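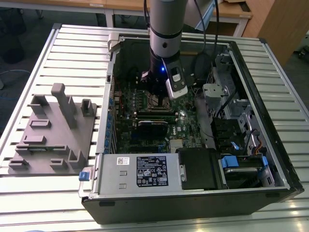
Figure 1. Disassembly cell, Ivcombe site: arm over an open Dell tower, fixture plate at left.

Flurnari Project - Progress Report, Equipment and Budget
Reporting period: July
Submitted: 02/08/2021

1. Status
The first cell is installed on its aluminum bench and in use for desktop computer work. Towers are placed on their side with the side panel off, so the arm reaches the motherboard, memory slots and drive carrier from above. The wrist camera is mounted. The printed fixture plate is at its second revision.

2. Spending
Spending in the period was $2,376, against a July allowance of $3,000. It covered printed fixture material, cabling and replacement gripper fingers. The unspent balance is carried into the next period. No funds were moved between budget lines.

3. Planned purchases
- Second arm and controller. Quotes received from Baptista and Fasow. Baptista is lower on unit price but excludes the service contract; a revised quote has been requested.
- Spare gripper, same model as the one in use.
- Used desktop towers, 48 units, one lot. Mixed case layouts are preferred - the current stock is too uniform for planning fixtures.

4. Risks
Lead time on the second arm is the main schedule risk. If the order is not placed this quarter, work on the second cell will slip by 3 months.

5. Decision requested
Approval to release $1,000 from contingency for the spare gripper ahead of the main order.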